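Visit notes: the Hastent shared workshop, Gedport

Filed under: Visits, Arms and grippers

The Gedport workshop opens its doors one Wednesday evening in October, and I went over for the arm build that two members have been writing up on the Hastent mailing list since spring. Doors at 6:30 p.m. I stayed until they started switching off the compressors.

The building dates from 1910 and was a rope store. The ground floor is brick with a concrete slab, which matters for the machine tools, and the upper floor is timber, which matters for everything else. Hastent has both. Metalworking is downstairs, electronics and assembly upstairs. The stairs are steep, and anything heavier than one person can carry goes up on a chain hoist at the back. Membership stands at 50, with a waiting list for bench space but none for general access.

Downstairs first. There is a knee mill with a two-axis readout, a lathe with a worn bed near the headstock (there is a card on it giving the measured taper, a practice I would like to see elsewhere), a cold saw, and a bench of three printers in a vented cupboard. Filament is kept in sealed tubs with a humidity card in each. Two of the cards had gone pink. Someone was cutting keyways on the mill for a bicycle trailer and did not want to talk, so I went up.

The arm project is called Ma. It is a six-axis tabletop arm with a parallel-linkage gripper, and its stated job is to pick small turned parts off a tray and set them in a checking fixture. Hyun-seo Um did most of the mechanical work and gave the talk, which ran for 20 minutes without slides and was the better for it. The joints are belt-reduced steppers at the base and shoulder and geared servos from the elbow out. Total parts cost so far is a little under 2000 dollars, not counting a first shoulder that was scrapped.

The scrapped shoulder was the most useful part of the talk. It had a single bearing at the output, and the arm drooped under its own weight as soon as the elbow went past horizontal. The second version has a pair of bearings set well apart and a wider belt. Um passed the old part around. The bore had gone oval by an amount you could feel with a fingernail.

The controller is a Flasevix board, bought secondhand, with step and direction outputs and a serial bus for the servos. Opinion in the room on this board was divided. Its configuration tool forgets the bus address of any servo that is off at startup, and the workaround is a script that writes all the addresses again before homing. I asked whether they had considered replacing the board. They had, and had decided the script was cheaper.

Homing is by limit switch on the first three joints and by hard stop on the rest. I am not fond of hard-stop homing on geared servos, but the current limit is set low and the move is slow. A full homing cycle takes just over 50 seconds. Repeatability was checked with a dial indicator against a ground block, 400 cycles, run overnight. The results were pinned to the wall as a histogram. It has two humps. Um puts this down to belt tension settling as the room cools — a reasonable guess, though I would want a temperature log next to it before I signed off.

Cable routing is untidy and they know it. The motor leads and the servo bus share one sleeve up to the elbow, and the bus throws checksum errors when the shoulder accelerates hard. A separate sleeve for the bus is planned. I suggested twisted pair and a ferrite at the board end, and was told the ferrites were on order.

The gripper took up the rest of the evening. Both fingers run off one servo through mirrored linkages, so the pads stay in step as they close. The pads are flat and can be changed without stripping the linkage. The control loop has no force sensing. Grip is inferred from servo current, which works for steel parts and less well for anything soft.

Vision comes from a small camera on the wrist, looking out past the fingertips, so that the pads are always in view and can serve as a reference when the mount gets knocked. 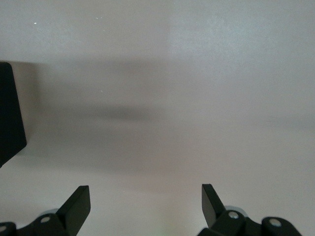 Lighting has had less attention than the optics. The part detector is a plain threshold followed by a blob filter with a minimum area, and a threshold has no way to distinguish a dark part from a soft shadow of the same gray level. Subtracting a stored background helps only while the arm returns to the same pose, as the arm shades the work differently at each approach. A ring light on the wrist is the obvious step. Um would prefer two fixed lamps on the bench, which add no mass at the end of the arm. I lean toward the ring light, with a diffuser, but the wrist servo is already close to its rated load and I can see the argument.

The minimum blob area also needs a proper value. At present it is typed in by hand and differs between the two laptops that drive the arm. Dust should fall well below any sensible limit.

Questions were mostly about belts. One visitor asked whether the design files would be released, and the answer was yes for the shoulder and elbow, and not yet for the gripper, whose linkage is due another revision. The hole spacing is going to change, so anyone copying the current version from the mailing list should wait.

Practical points for anyone going: parking is on the street and fills early. Bring ear protection if you intend to spend time downstairs. Tea is upstairs, at the far end from the soldering benches. The next open evening will have the checking fixture bolted down and, if the ferrites arrive, the bus errors sorted out. I have asked for a copy of the raw indicator data and will plot it by hour when I get it.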